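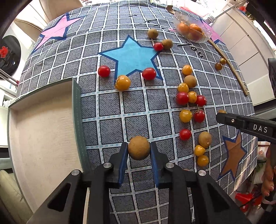 Neusa Vieira wrote in to ask why I didn't tighten the screws and be done with it, which is a fair question after my last post. I did tighten them. I tightened them twice, and the gripper still had the same fault.

The fault is slow release. You squeeze, the fingers close, you let go, and one finger comes back a moment later than the other. On a block of foam you would never catch it. With small soft fruit the late finger drags the fruit sideways, and the log records a clean release while the tomato is still touching a pad. I went back through 327 pick-and-place runs from November and had to throw out 44 of them for this. All were marked as good.

My first guess was the pads. I swapped them for a spare set from Chuang and got the same result. Next I blamed the encoder, because that is where the bad number shows up. Pallavi Bhatt had me log the raw signal overnight and it was fine.

The trouble was a pivot pin. It had worn on one side, enough to bind in the last bit of travel when the load came off. You could feel it by hand with the spring disconnected. I had never tried it that way.

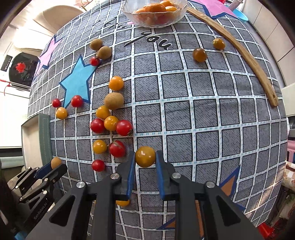

Cherry tomato in the grip, table cluttered as usual.

I have ordered new pins from Mokell and changed the check sheet. Every gripper now gets opened and closed by hand, spring off, after some 40 runs. I also made the software wait for both fingers to report open before it writes a release. That should have been in there from the start.

The 44 bad runs are in a separate folder. Cheng-en Wei wants them for testing the new release check, so I am not deleting them yet.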